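Can a robot tidy the kitchen counter yet?
Posted in Home Help > Gadgets and Gizmos

Sobia Memon
Hello all, I hope this is the right corner of the site. My mother is 81 and lives on her own, and her hands have gotten bad enough that putting groceries away takes her most of a morning. She also leaves her keys in every spot but the hook. My brother keeps telling me we should wait and buy her a robot instead of paying someone to come in. We already have a Prarnow floor vacuum (paid 329 for it in March, and she loves it, she talks to it), but is there anything out there with hands? Something that could pick up a lemon and put it in the bowl?

3 replies

Mirela Caldeira
No. Get the helper. My aunt's helper also plays cards with her.

Ott Bite
Hi Sobia, your mother sounds like a treat. I've been tinkering with small two-arm setups at home for a good while now, so let me give you the long version, and forgive me if I ramble. Picking up one piece of fruit is very doable these days. An apple is a friendly shape, it sits still, and a simple two-finger gripper can manage it if the arm has practiced on apples. Grapes are another matter, because a bunch sags and rolls and you can squash it before you know it. Keys are the ones that keep me up at night! They're flat, they slide, they're shiny (cameras don't care for shiny), and the ring flops whichever way it likes. Last winter I logged 512 tries at handing keys from one arm to the other and 317 of them went fine, and that's on a bare table with good light. Your mother's counter has mail and a toaster on it.
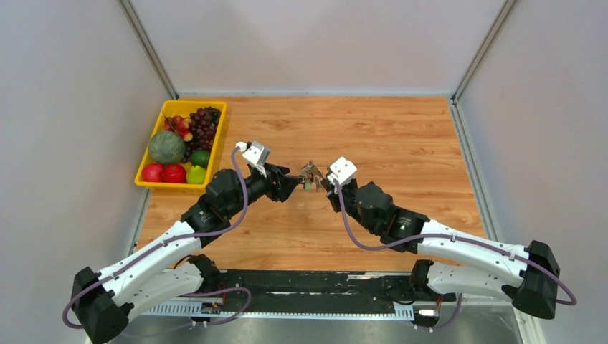 What looks like a set of keys between the two grippers, fruit tray at the back.

So I'd say get the helper now, and look again in a few years. For the keys, a bright tag and a dish by the door will do more than anything I could build you.

Evanthia Manolakis
Agree with Ott. We got Dad a Zoltier reacher stick and he uses it for everything, including the cat's toys. Might help with the groceries too, just not for anything heavy like a melon.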